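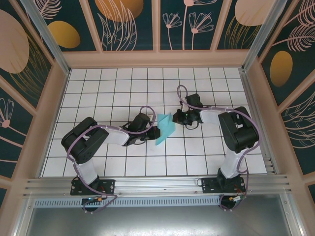 Two robot arms and a light-blue cloth in a test enclosure with a tiled floor.

FOR IMMEDIATE RELEASE
02/07/2020

Rerner tells buyers to wait a year on cloth-handling arms, and to budget for the parts left off the quote

HUKSTEAD - Equipment planning firm Rerner today published a buyer's guide to two-arm robot cells for laundries, linen services and small garment shops. The 20-page guide, titled "What the Quote Leaves Out," advises most small operators not to sign a purchase order this year.

The guide draws on 246 quotes that Rerner collected from its clients through the end of January. Of those, 199 gave no price for fitting the cell into the buyer's existing line. Many listed the arms, the grippers and a day of training, then stopped. Fixtures, guarding, spare cables and the hours needed to set up each new item were left for the buyer to find out about later.

Cloth is a hard thing to automate. A box keeps its shape when it is picked up and a towel does not. Two arms can hold a piece of fabric between them in a demonstration, and Rerner has no quarrel with that. The firm's complaint is with sales material that goes straight from one small cloth to a full shift of mixed linen, with a payback date attached.

"We like the technology and we would like to recommend it more often," the company said. "Right now we are being asked to approve budgets on the strength of a short video and a spreadsheet. If a supplier will not run your worst items on the machine while you watch, keep your money."

The guide asks buyers to get the following in writing before any deposit is paid:

Cycle time on the buyer's own goods, including failed grasps and restarts.
The price and delivery time of replacement grippers and cables.
Who pays for setup when a new fabric or size is added.
Floor space for the whole cell, with room to open it and work on it.
What happens to software support after the first 2 years.

Rerner also suggests renting before buying where a supplier allows it, and keeping the manual table in place for the length of the rental. Buyers who have already set money aside are told to hold it over and spend a small part of it on a paid trial.

A companion worksheet, built on the Statow costing template, lets a shop enter its own wages and volumes. It has no default savings figure. The Bélanger edition, for French-speaking readers, will follow.

Rerner does not sell robots and takes no commission from suppliers. The guide and worksheet are free to download from the company's website. Printed copies can be requested from the Hukstead office - please allow extra time for bulk orders.

###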